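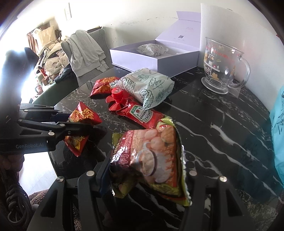 I moved here without knowing a soul and the agent who showed me the house was the first person who told me which streets flood, Tiina Saarela wrote in reply to our spring newsletter. She asked if we planned to add more people who know the area that well. We do, and the position below is open now.

Showing Assistant, part-time
Casia Realty, Flerent office
Posted July 12, 2020

Casia Realty sells and rents homes in Flerent and the neighborhoods on both sides of the river. We have been in the same office on Toivonen Street since 2000. At the moment we carry 61 listings, mostly single-family houses and townhomes, with a few condos near the train station. Our agents have more showing requests than they can handle in the late afternoon and on weekends, so we are hiring one licensed showing assistant.

What you will do

You will meet buyers and renters at the property, open it up, turn on lights, walk them through, and lock up when they leave. You will answer basic questions about the house: year built, taxes, what the association covers, which appliances stay. Questions about price or offers go back to the listing agent. After each showing you enter a short note in Unik, our scheduling system, before the end of the day. Two or three lines are enough.

You will also check on vacant listings once a week. That means picking up mail and flyers, running the taps, looking at the basement after heavy rain, and telling the office if a sign is down or a lockbox is sticking.

There is some desk work. You will confirm appointments by phone and text, keep the key cabinet in order, and help put together the packet of neighborhood information we give to people moving from out of town. The current packet is out of date on bus routes and on parking permits for the older blocks north of the river.

Hours and pay

The job is 16 hours a week to start, spread over weekday afternoons and one weekend day. The last weekday showing normally starts no later than 7 p.m. We post the schedule two weeks ahead. Pay is hourly, with mileage paid separately, and we will tell you the rate in the first phone call so you can decide whether to go on. You will be paid for time between showings when they are less than an hour apart. There is no commission and you will not be asked to find clients.

Hours are likely to go up in September, when leases near the college turn over.

What we need from you

A current real estate salesperson license in this state, or the course finished and the exam scheduled.
A valid driver's license and a car you can use for work.
A phone that can run the lockbox app.
Comfort with stairs, including basement and attic stairs in older homes.

It helps if you have lived in or near Flerent for a while, or have worked in rentals, home inspection or title. It is not required. Spanish is useful in this office.

Health rules for showings

All showings are by appointment only. No more than three people go in besides the assistant, everyone wears a mask, and interior doors are opened ahead of time. We supply masks, hand sanitizer and shoe covers. If a seller has stricter rules, we follow those. Interviews will be by phone first, then outdoors at one of our vacant listings.

How to apply

Send a resume and a short note to Keegan Gill at the Flerent office, by mail or through the contact form on this site. In the note, please tell us which days you can work and which parts of town you know best. If you have a license, include the number. Please do not drop in, as the front desk is closed to walk-ins for now.

We will read applications as they arrive and keep the posting up until the job is filled. Everyone who applies will get an answer.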